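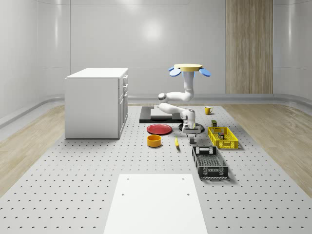
Red plate and yellow crate on the table.

Support > After Treatment > Room and Equipment Checks

Checklist: Rultbridge recovery room, women's cancer support group
Checked by Iraklis Tsakiris, May 3, 2019

1. Front door and ramp clear. OK. Mat curls at one corner, tape it down.

2. Wig and scarf fitting area. OK. Curtain closes all the way. Chair wobbles a little, so keep it out of use until the leg is tightened.

3. Hand washing. Soap full, towels full. Sanitizer by the kettle was out of date. Replaced.

4. Sick bowls and tissues within reach of every recliner. NOT OK. The two recliners by the window had none. Fixed during the visit.

5. Recliners. Footrest on the Krajewska chair sticks halfway. Label put on it. People with a recent abdominal operation should not use it, as getting out takes a hard push.

6. Room temperature. Fine in the morning. Last July the room got too warm for anyone with hot flashes, so order the second fan now.
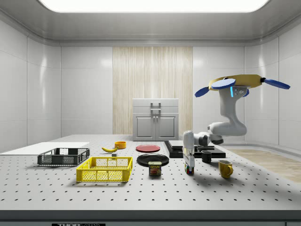
Table with two mesh crates and a multicolored cube.

7. Donated food. Anything homemade goes back. Several members are still on treatment and have low blood counts. Sealed items only, dates checked.

8. Private talk room. Door shuts, but voices carry into the hall. Ollon quoted $483 for a door seal. We have $282 left in the repair fund. Ask Grastosetti for a second price.

9. Member contact cards. 67 on file, locked drawer. Three have no emergency number. Call them this week.

10. First aid box. OK. Add more small dressings.

Open items: 2, 5, 6, 8, 9. Item 1 can be done by whoever opens up next.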